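Fleltomville library drops late fees, and the books are coming home

I owed the Fleltomville Public Library money for most of my adult life. It was a paperback mystery I lost on a bus, and I was so embarrassed about it that I stopped going in for six years. So when I heard the library had quit charging late fees at the start of October, I walked over on my lunch break to see what was going on, and I'll admit I also wanted to know if I was off the hook.

I am! So are a lot of other people. The library wiped the old fines from 2294 cards when the new rule kicked in, and 208 of those belonged to kids under 12. Merja Hyvönen, the branch manager, told me the kids' cards were the ones that bugged her most.

"A seven-year-old doesn't drive herself to the library," she said. "If the book's late it's a grown-up's problem, and we were locking the kid out over it."

The old rule was a quarter a day per item, up to ten dollars, and once you hit ten dollars your card was blocked. If you had three kids and a stack of picture books, you could get there in less than a week (ask my sister). Under the new rule, nothing builds up. You get a reminder at one week and another at three, and after six weeks the library sends you a bill for the book itself. Bring the book back and the bill goes away, even if it has been a year.

What I really wanted to know was whether people would just keep everything forever. That was the big worry at the public meeting back in the spring, where I sat in the second row eating a granola bar as quietly as I could. Rachid Zerouali, who runs the hardware store on Mill Street, stood up and said he thought fees taught people to be responsible and that he'd paid his own without complaining. He got some applause, too.

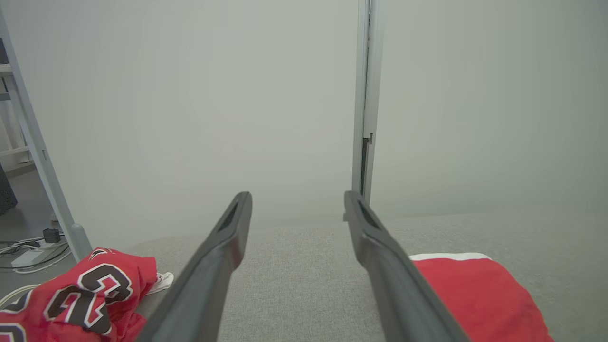 Well, so far the shelves are getting fuller. Hyvönen says 1094 overdue items have come back since the change, which is more than the library normally sees in a whole season. A few had been gone since before she was hired. One was a cookbook with a grocery list still tucked in it -- eggs, dill, lightbulbs. She kept the list and has it taped up behind the desk.

I ran into Jhair Bedoya at the return slot with two tote bags. He said most of it was his mother's, from when she was sick and nobody was thinking about due dates, and after a while the total got big enough that he didn't want to look at it. He checked out a book on bread before he left. His card worked fine.

Money was the other question at that meeting, and it's a fair one. Fees used to bring in a little under one percent of the library's budget, and Hyvönen says a good piece of that went right back out again on envelopes, stamps and the card reader at the front desk. The town is covering the gap for two years and will take another look after that. I asked what happens if the town says no, and she said she'd rather have that fight with two years of numbers in her hand.

Not everything is free now, so don't go nuts. Lost books still have to be paid for or replaced with a copy in good shape. Printing is still ten cents a page. The museum passes still have to be back by closing time the next day, and if you keep one over a weekend you can't borrow another for a month, which seems right to me, considering how long I've been waiting for the aquarium one.

I also called Zerouali to see if he'd changed his mind. He hadn't, much. "I'm glad the books are back," he told me. "Ask me again next fall." He did say his granddaughter has been in every week since school started, and that she's reading a series about a horse detective he now has to hear about at dinner.

If your card has been sitting in a drawer, bring it in with some ID and the front desk will look it up. Cards that haven't been used in five years have to be renewed, and mine took maybe three minutes. If you have books to return and don't feel like talking to anyone, the outside slot is open all night, and the staff asked me to pass along that you should please not shove the big art books through it. Those go to the desk.

I did offer to pay for the paperback. Hyvönen looked it up and told me they'd replaced it years ago, and that the new copy was checked out. I'm second on the list.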